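3.2 Ripening bananas in shared kitchens

Of all the fruit in the study, bananas gave us the richest material, and we were delighted by how much there was to learn from them. Apples and oranges sit quietly in a bowl for days and change very little to the eye. A banana changes its colour, its smell and its firmness within a single week, and the people who eat it tend to hold strong views about which day is the right one. That makes it a wonderful fruit for asking how households decide what is still food and what is waste.

The Bastley survey, which we ran in June, drew 1268 completed diaries from people living in share houses and small flats. Of these, 734 mentioned bananas at least once, often with remarks on colour that went well beyond what our form had asked for. Diary keepers wrote about green tips, brown freckles, soft shoulders and the smell of the kitchen on a warm morning. We had left only one line for comments, and many people wrote up the margin or carried on over the page.

Two patterns stood out. The first has to do with where the fruit is kept. Bananas left on a table or bench in plain view were eaten sooner than bananas put away in a cupboard, and they were more likely to be eaten by someone other than the buyer. Several diaries described the fruit on the table as belonging to everyone, even in homes where the fridge shelves were strictly divided. A plate seems to help here – fruit set out on one was treated as an offer, while fruit still in its shopping bag was left alone.

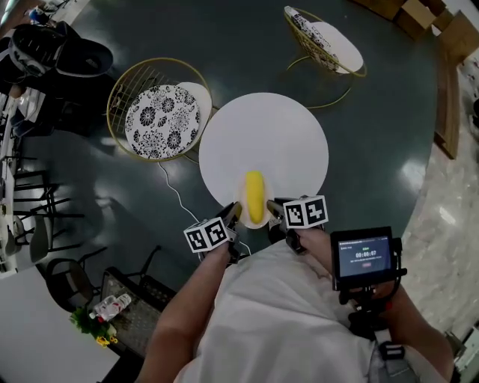 Figure 2. A yellow banana on a small white plate, near the edge of a round white table.

The second pattern is about words. Diary keepers rarely called a banana “bad”. They called it “past it for me”, “one for the freezer” or, very often, “baking”. We find this last word fascinating. It moves the fruit out of one group and into another without anybody having to throw it away, and it can be used of a banana for up to 19 days before the bin is finally mentioned. In the Plallitz homes, where we were also able to look at shopping receipts, the word turned up even in kitchens that bought no flour at all during the whole period. Baking, in other words, can be a kind of waiting room.

We then compared these results with the colour chart used in the Voster pilot, which sorts bananas by skin alone. The chart works well for yellow fruit and less well once freckles appear. People in our study did not agree on whether a freckled banana was at its best or on its way out, and the same person sometimes gave both answers in the same week, depending on whether the fruit was for a lunch box or for porridge. Future charts would gain a lot from asking about the meal as well as the skin. Section 3.3 takes up the same question for avocados, where touch matters far more than colour.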